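July, morning

I slept badly again. The exam for my electrician licence is in six days and I dream about cable colours. Fahad Virk phoned before breakfast and asked me questions for an hour. He is kind, but he speaks too fast for me.

On the bed there are books, an apple and my checked sheet, and I study better there than at the table.

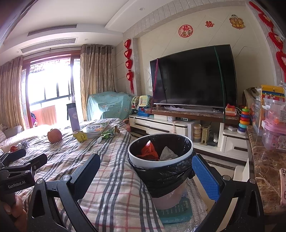

Evening

Asif Lodhi came with rice and his old notes from Andholm. We did the chapter on earthing two times. I paid the exam fee, 310 dollars. Tomorrow I must ask about the centre's parking.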